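サイト内検索 キーワードを入力 検索

Anuvelについて

はじめまして。Anuvelのページまでお越しくださり、ありがとうございます。私たちは、人が手に持って使うグリッパー「Katona」と、それに合わせた指先やパッドの交換キット「Jurkik」をつくっている、小さな会社です。製品のページは別にありますので、ここでは少しゆっくりと、私たちがどんな考えでこの道具をお届けしているのかをお話しさせてください。

創業したころは、工場向けの搬送装置の部品を請け負っておりました。図面どおりに削って納めるという毎日で、それはそれで楽しかったのですが、お客様から「ロボットに家の中のものを持たせたいのに、練習の材料がなかなか集まらない」というご相談をいただいたのが、いまの仕事の始まりです。家のものというのは、形も硬さも本当にばらばらですよね。瓶もあれば袋もあり、つるつるしたものもざらざらしたものもある。それなら人の手で実際につかんで、その動きをそのまま記録できる道具があればよいのではないか、と考えたのがKatonaの最初の一台でした。

いまでも、つかむ練習は普通の机の上で行っています。額に入った集合写真が立てかけてあったり、カップが転がっていたり、そういうところで使えてこそだと思っているのです。
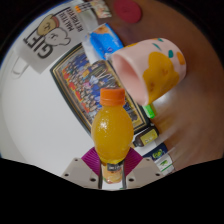 丸みのあるジュースのボトルを、リブ付きのパッドではさんだところ

丸い容器は、私たちがいちばん長くお付き合いしている相手かもしれません。強く握ればつぶれそうですし、弱ければ滑ってしまう。パッドの溝の細かさは何度も見直しまして、現在のJurkikには硬さの違うパッドが3種類、指先のプレートが2種類入っています。交換は付属のドライバー一本でできますので、機械が苦手という方もどうぞご安心ください(かく言う私も、入社するまでドライバーを握ったことがほとんどありませんでした)。

お貸し出しのサービス「Stunport」も、おかげさまでずいぶん育ちました。Katona本体とJurkik、記録用のソフトをひとつの箱に詰めてお送りするもので、これまでの貸し出しは603件、お客様と一緒に集めたつかみ動作の記録は3568本になりました。大学の研究室はもちろん、高校の部活動からお申し込みをいただくこともあり、箱が戻ってくるたびに入っているお手紙を、みんなで回し読みしております。

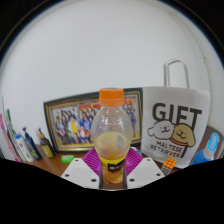
オレンジ色のキャップの透明ボトル。中身は少なめです

同じボトルでも、中身がたっぷりのときと少ないときとでは、つかみ心地が違います。Stunportの手引きには、こうした身近な品物の選び方や並べ方も載せておきましたので、箱を開けたらまずはお手元の飲みものから、気軽に試してみてください。わからないことがあれば、どうぞ遠慮なくお問い合わせを。お返事が長くなりがちなのは、どうかお許しくださいませ。

最終更新 2019年11月26日

コメント

みかん箱
部活でStunportを借りました。手引きが親切で、一年生だけでも組み立てられました。パッドの紫色、けっこう好きです。

通りすがりの院生
Jurkikのプレートだけ追加で買うことはできますか?

Anuvel
院生様、はい、プレートのみの販売もございます。お問い合わせ欄から必要な枚数をお知らせくださいね。

関連ページ
Katona 製品案内
Jurkik パッドの選び方
Stunport お申し込みから返却まで
11月の発送予定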